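Grout haze on white subway tile, what took it off for you?

oka_45
Redoing our kitchen with white subway and dark gray grout.

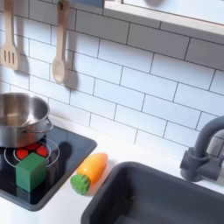

Wiped it down twice and there's still a film when the sun comes in. The bag says wait 18 hours before using any cleaner.

kiveck
White vinegar and water, half and half. Worked on mine.

tilerat19
I wouldn't. Vinegar can lighten dark grout. Use a sulfamic acid cleaner after ten days.

kiveck
Mine's still dark after two years.

oka_45
Going to try a dry microfiber first.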